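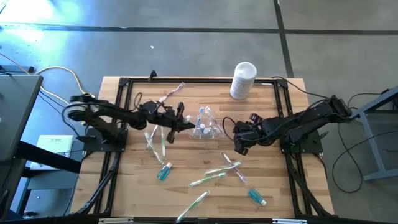 Zonthorpe House: the shared washroom, before and after the move

Introduction

Zonthorpe House has 12 bedrooms on two floors and one large washroom at the end of the ground-floor corridor. Over the winter the washroom was closed for new pipes and a new floor, and everything kept in it had to be taken out, sorted and put back. This page collects notes on the small things: toothbrushes, holders, shelves, hooks and towels. The building work has its own page under Repairs.

The notes were put together by Leopold Wieser, with corrections from Vilhjálmur Eyvindsson, who fitted the shelves.

1. Toothbrushes and clear holder

The picture at the top of the page belongs to this entry. Two toothbrushes with blue and white handles are standing in the clear plastic holder, with others lying loose on the wood. The one with the pale purple handle is near the top, and there is a green and white one among the rest.

Clear plastic was chosen for the holders so that it is easy to see when the bottom needs rinsing. The old ones were glazed pottery and could not be checked without tipping everything out. Two were chipped and went in the skip.

2. Which brushes were kept

Brushes left in the washroom when it closed were bagged by room. Anything without a room number was kept until the end of December and then thrown away. New ones were bought in mixed colours so that people sharing a room can tell theirs apart. Please do not put two of the same colour in one holder.

3. The shelf over the basins

The shelf is 210 cm long and runs over all three basins. It came from Hedegaard in one piece and had to be brought in through the garden door, as it would not go round the bend in the corridor. Holders stand at the back of the shelf and soap at the front. The brackets are fixed into the brick and will take the weight of full bottles, but please do not lean on the shelf.

4. Hooks and towel rails

Each room has one hook, numbered from the left as you come in. The rail under the window is for bath mats only. Towels hung there last year were slow to dry and marked the paint. The hooks are Zesano ones with a single screw, and they can be tightened with an ordinary screwdriver if they start to turn.

5. The cupboard

Spare toilet rolls, cloths and cleaning spray are on the two lower shelves. The top shelf has unopened toothbrushes and toothpaste for guests who arrive without. Take one if you need one and write it on the sheet inside the door. The key is on the nail by the fuse box.

6. Costs

The shelf, hooks, holders and brushes came to 485 pounds altogether, of which 62 was delivery from the Zuvusbridge depot. The pipes and the floor were paid for separately.

7. Still to do

The mirror light on the left flickers and is waiting for a part. The bin lid has not been replaced. If you find a holder with a crack in it, leave it on the cupboard and tell Leopold.

Back to house pages | Repairs | Garden | Kitchen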